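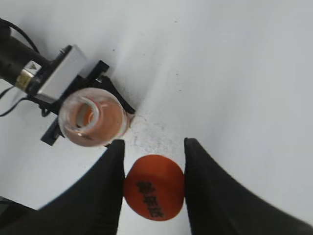
White tabletop, brighter to the right.

Naselel colour notes, version 3
Compiled by Ehsan Rind

What it is

Naselel is a plain text list of off-white house paints, with one line per paint and a good deal of regret between the lines. It began when I repainted a hallway in March and came home from the paint store with 9 sample pots, all called white. My wife could see the difference between them. I could see it too, once the walls were done and it was too late.

Files

whites.csv – the paints themselves, 70 rows
rooms.csv – which paint went in which room, and which way the window faces
grumbles.txt – free text, unedited, occasionally rude about grey

Columns in whites.csv

name – as printed on the tin, spelling included
maker – Prakeo, Luvix or Masson
sheen – flat, eggshell, satin or semi-gloss
leaning – pink, yellow, green, blue or "none that I'll admit to"
morning, evening – a few words on how the dry sample looked in each light
notes – anything else, such as a neighbour's opinion

How the samples were judged

Every paint went onto a card in two coats and was left overnight. I then taped the card to the wall and looked at it after breakfast and again before supper, with the lamps off. There is no instrument behind any of this. If you own a colorimeter you are better equipped than I am and probably don't need the file.

Known problems

Most of the north-facing entries come from one basement, which makes everything look like porridge.

Masson renamed several of its whites while I was partway through. The old names are kept in the notes column. A paint called Linen may also be a paint called Quiet Linen, and I have stopped asking.

"Cream" was used as a leaning in version 1. It has been changed to yellow throughout, except in 3 rows where I lost the argument at home.

Blank evening cells mean I forgot.

Changes in this version

Added 30 Luvix paints. Fixed the sheen column, where "satin" had been typed as "stain" (accurate in one case). Removed the ranking, which was causing trouble at family dinners.

Use

Copy it, correct it, paint with it. Please buy a sample pot first. Corrections are welcome by email, and favourite whites can go straight into grumbles.txt.

Last updated 16 September 2020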